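Bettwäsche

Bettwäsche bezeichnet die abnehmbaren und waschbaren Textilien, mit denen Matratze, Decke und Kissen eines Bettes bezogen werden. Im engeren Sinn sind damit Bettdecken- und Kissenbezug gemeint, im weiteren Sinn auch Bettlaken, Spannbetttuch und Matratzenauflage. Decken und Kissen selbst werden im Fachhandel als Bettwaren geführt und zählen nicht zur Bettwäsche.

Inhalt

1 Begriff und Abgrenzung
2 Bestandteile
3 Materialien und Bindungen
4 Maße
5 Beziehen und Abziehen des Bettes
6 Ablage von Kleidung und Tüchern am Bett
7 Wäsche und Pflege
8 Aufbewahrung
9 Gewerbliche Nutzung
10 Siehe auch

Begriff und Abgrenzung

Das Wort Bettwäsche ist im gesamten deutschen Sprachraum gebräuchlich. In der Schweiz wird der Deckenbezug häufig als Duvetbezug bezeichnet, in Österreich sind daneben die Ausdrücke Bettzeug und Überzug verbreitet. Bettzeug umfasst im allgemeinen Sprachgebrauch Bezüge und Bettwaren zusammen.

Von der Bettwäsche zu unterscheiden ist die Tagesdecke. Sie wird tagsüber über das gemachte Bett gelegt, schützt die Bezüge vor Staub und wird vor dem Schlafen abgenommen. Auch Plaids und Überwürfe gehören nicht zur Bettwäsche, werden im Handel aber oft in derselben Abteilung angeboten.

Bestandteile

Der Bettdeckenbezug ist eine an drei Seiten geschlossene Hülle. Die vierte Seite wird mit Knöpfen, Reißverschluss, Druckknöpfen oder Bändern verschlossen. Beim sogenannten Hotelverschluss entfällt jedes Verschlussmittel. Die Decke wird hier durch einen eingeschlagenen Stoffstreifen gehalten, der beim Beziehen umgestülpt wird.

Der Kissenbezug ist entsprechend aufgebaut. Bezüge mit Stehsaum besitzen einen umlaufenden flachen Rand, der über die Füllung hinausragt und vor allem dekorativen Zweck hat.

Das Bettlaken liegt auf der Matratze. Es kommt als glattes Tuch vor, dessen Überstand unter die Matratze geschlagen wird, oder als Spannbetttuch mit Gummizug. Ein zusätzliches Oberlaken zwischen Schläfer und Decke ist in Südeuropa und Nordamerika üblich, in deutschen Privathaushalten dagegen selten.

Unter dem Laken kann eine Matratzenauflage liegen, die Schweiß aufnimmt und die Matratze vor Abrieb schützt. Sie wird seltener gewechselt als das Laken.

Materialien und Bindungen

Der größte Teil der Bettwäsche besteht aus Baumwolle oder aus Mischgewebe mit Baumwollanteil. Nach der Art des Gewebes werden unter anderem unterschieden:

Renforcé: feinfädiges Gewebe in Leinwandbindung, ganzjährig verwendbar, nach dem Waschen leicht knitternd.

Perkal: dichter gewebt als Renforcé, mit glatter, matter und kühler Oberfläche.

Satin: in Atlasbindung gewebt, mit glänzender Oberseite und matter Rückseite.

Damast: Gewebe mit eingewebtem Muster, das durch den Wechsel von glänzenden und matten Flächen entsteht. Bei Bettwäsche sind Längsstreifen besonders häufig.

Biber: angerautes Baumwollgewebe mit flauschiger Oberfläche für die kalte Jahreszeit.

Seersucker: Gewebe mit gekreppter Oberfläche, das nicht gebügelt werden muss und wegen der geringeren Auflagefläche auf der Haut als luftig gilt.

Jersey: gestrickte oder gewirkte Maschenware, dehnbar und knitterarm, häufig für Spannbetttücher verwendet.

Leinen wird für hochwertige Sommerbettwäsche eingesetzt. Es nimmt viel Feuchtigkeit auf und trocknet rasch, knittert aber stark. Mikrofaser aus Polyester trocknet schnell und ist preisgünstig, nimmt Feuchtigkeit jedoch kaum auf.

Maße

Das in Deutschland verbreitetste Maß für Bettdeckenbezüge ist 135 × 200 Zentimeter, dazu gehört ein Kissenbezug von 80 × 80 Zentimetern. In Österreich ist 140 × 200 Zentimeter üblich, in der Schweiz 160 × 210 Zentimeter. Für große Personen gibt es Übergrößen mit 220 Zentimetern Länge.

Bei Spannbetttüchern ist neben Länge und Breite die Steghöhe zu beachten. Sie gibt an, bis zu welcher Matratzenhöhe das Tuch passt. Für Standardmatratzen mit einer Höhe von 20 Zentimetern genügt ein gewöhnliches Spannbetttuch, Boxspringbetten erfordern Modelle mit höherem Steg.

Beziehen und Abziehen des Bettes

Zum Beziehen der Decke wird der Bezug meist auf links gedreht. Die Hände greifen von innen in die beiden hinteren Ecken, fassen durch den Stoff hindurch die Ecken der Decke und stülpen den Bezug darüber. Anschließend wird die Decke ausgeschüttelt, bis die Füllung gleichmäßig verteilt ist, und der Verschluss am Fußende geschlossen.

Eine andere Methode ist das Aufrollen. Der auf links gedrehte Bezug wird flach auf das Bett gelegt, die Decke darauf ausgebreitet und beides gemeinsam vom geschlossenen Ende her aufgerollt. Am offenen Ende wird der Bezug über die Rolle gestülpt und das Ganze wieder entrollt.

Ein glattes Laken wird an den Ecken häufig mit dem Briefumschlagfalz befestigt. Dazu wird zuerst der Überstand am Fußende untergeschlagen, dann das seitlich herabhängende Tuch angehoben, der verbleibende Zipfel eingesteckt und die Seite darüber nach unten geführt. Der Falz hält ohne Gummizug und ist in Krankenhäusern und Hotels gebräuchlich.

Beim Abziehen werden Knöpfe und Reißverschlüsse zunächst geöffnet, der Bezug wird dann vom geschlossenen Ende her abgestreift. Die Matratze sollte vor dem Neubeziehen einige Zeit unbedeckt auslüften.

Ablage von Kleidung und Tüchern am Bett

Das Bett dient im Alltag auch als Arbeits- und Ablagefläche. Beim Aufräumen eines Schlafzimmers werden Kleidungsstücke und Tücher häufig zuerst am Bett gesammelt und von dort auf Schrank, Kommode und Wäschekorb verteilt. Ein gemachtes Bett bietet dafür eine größere zusammenhängende Fläche als die meisten Tische in Wohnräumen.

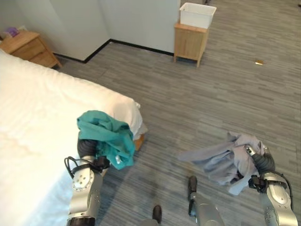
Bett mit weißem Bettzeug, davor zerknitterte Textilien in Petrol und hellem Lavendelgrau

Auf heller Bettwäsche sind farbige Teile leicht zu erkennen. Dem steht die Gefahr von Verfärbungen gegenüber, wenn feuchte, noch nicht farbechte Stücke längere Zeit aufliegen. Getragene Kleidung gehört aus hygienischen Gründen nicht auf frisch bezogene Betten. Wird das Bett zum Zusammenlegen sauberer Wäsche benutzt, kann eine Tagesdecke oder ein altes Laken untergelegt werden.

Zerknüllte Stücke werden vor dem Falten an zwei Ecken oder an den Schultern gefasst und ausgeschüttelt. Danach lassen sie sich auf der Matratze glattstreichen. Wegen des nachgiebigen Untergrunds werden die Kanten weniger scharf als auf einer Tischplatte. Für Tischwäsche und Oberhemden ist das Bett daher nur eingeschränkt geeignet.

Wäsche und Pflege

Bettwäsche wird in Privathaushalten gewöhnlich alle ein bis zwei Wochen gewechselt, im Sommer und bei starkem Schwitzen häufiger. Weiße Baumwolle verträgt in der Regel eine Wäsche bei 60 Grad Celsius, farbige Bezüge werden oft bei 40 Grad gewaschen. Maßgeblich ist das eingenähte Pflegeetikett.

Bezüge werden vor dem Waschen auf links gedreht und geschlossen, damit sich kleinere Wäschestücke nicht darin sammeln. Die Trommel soll nicht vollständig gefüllt sein. Große Teile verdrehen sich sonst zu festen Strängen und werden ungleichmäßig gespült.

Vollwaschmittel enthält Bleichmittel und wird für weiße Wäsche verwendet, Colorwaschmittel für bunte. Weichspüler verringert die Saugfähigkeit von Baumwolle und ist für Mikrofaser meist nicht empfohlen.

Zum Trocknen eignen sich Leine und Wäschetrockner, soweit das Etikett dies zulässt. Bügeln ist bei Renforcé, Perkal und Damast möglich, aber nicht zwingend. Leinen wird in leicht feuchtem Zustand gebügelt. Seersucker, Biber und Jersey werden üblicherweise ungebügelt verwendet.

Aufbewahrung

Saubere Bettwäsche wird trocken und lichtgeschützt gelagert. Verbreitet ist das Stapeln nach Garnituren, wobei Deckenbezug und Laken zusammengefaltet in den zugehörigen Kissenbezug gesteckt werden. Frisch gewaschene Garnituren kommen unter den Stapel, damit alle Teile gleichmäßig genutzt werden.

Spannbetttücher lassen sich falten, indem die vier Ecken ineinandergesteckt und die gerundeten Ränder nach innen geschlagen werden. Das entstehende Rechteck wird auf Schrankbreite weitergefaltet.

Gewerbliche Nutzung

Hotels, Krankenhäuser und Wohnheime verwenden überwiegend weiße Bettwäsche. Sie kann heiß gewaschen und gebleicht werden, einzelne Teile sind untereinander austauschbar. Viele Betriebe besitzen keine eigene Wäsche mehr und beziehen sie im Mietverfahren von Großwäschereien, die auch Reparatur und Ersatz übernehmen.

Als Grundbestand gelten im Beherbergungsgewerbe häufig drei Garnituren je Bett: eine in Benutzung, eine in der Wäsche und eine im Lager. Ein Haus mit 36 Einzelbetten hält nach dieser Rechnung 108 Garnituren vor. Bei Häusern mit stark schwankender Belegung wird der Bestand höher angesetzt.

In Großwäschereien wird Flachwäsche auf Muldenmangeln geglättet und anschließend maschinell gefaltet. Die Teile sind oft mit eingenähten oder aufgepatchten Kennzeichen versehen, über die sich Eigentümer und Zahl der Waschgänge erfassen lassen. Ausgesonderte Stücke werden zu Putzlappen verarbeitet oder der Faserrückgewinnung zugeführt.

Siehe auch

Bettdecke
Kopfkissen
Matratze
Tagesdecke
Tischwäsche
Wäschemangel

Zuletzt bearbeitet: November 2021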